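Flendeck Opens Its Doors for a Free Shirt Swap and Folding Morning in Mapplebeck

MAPPLEBECK, Thursday, May 11, 2023 - I'm Pauline Stockdale, and I run Flendeck, the clothing swap that started out in March with a couple of racks and a borrowed steamer. We're putting on our first big shirt morning next Saturday, and I'd love for you to come!

You bring clean shirts you no longer wear, you get a token for each one, and you spend your tokens on somebody else's. We already have 554 shirts sorted by size, and I expect nearly 200 more through the door on the day (my garage can't take many more, so please go home with a bag). Polos, tees, work shirts, school shirts, all fine. No socks, please.
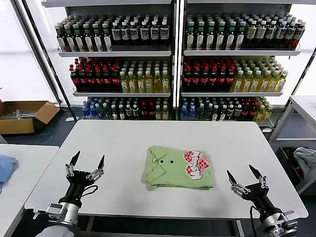

Folding is the part I get asked about most, so Sheila Tindall is going to teach it at two tables by the window. Her method is quick and it suits a stack on a shelf: button up, lay the shirt face down, bring in the sides and sleeves, fold up from the hem, then turn it over. Polos are the fussy ones, with the collar wanting to go its own way. The light green one with the red-and-white checkered print is folded into a squarish bundle, the collar off to one side and a loose bit hanging down at one corner, and for our swap that's plenty good. We want shirts you can stack and find again, and Sheila won't be going around with a ruler. Kids are welcome to have a try, and my own two will be there whether they like it or not.

Doors open at 9 a.m. and we wrap up at noon. We're in the Trestito building, ground floor, at 73 Drirnov Street, with parking around the back. Entry is free and so are the folding lessons - just turn up and grab a seat. The first 300 people get a cotton tote to carry their finds home in.

Anything left over goes back on the racks for our regular swap nights, and if you have a lot to drop off, come by the day before between 4 and 6 p.m. and ring the side bell.

Press contact: Pauline Stockdale, Flendeck, 73 Drirnov Street, Mapplebeck. Reporters and photographers are welcome from 8:30 a.m.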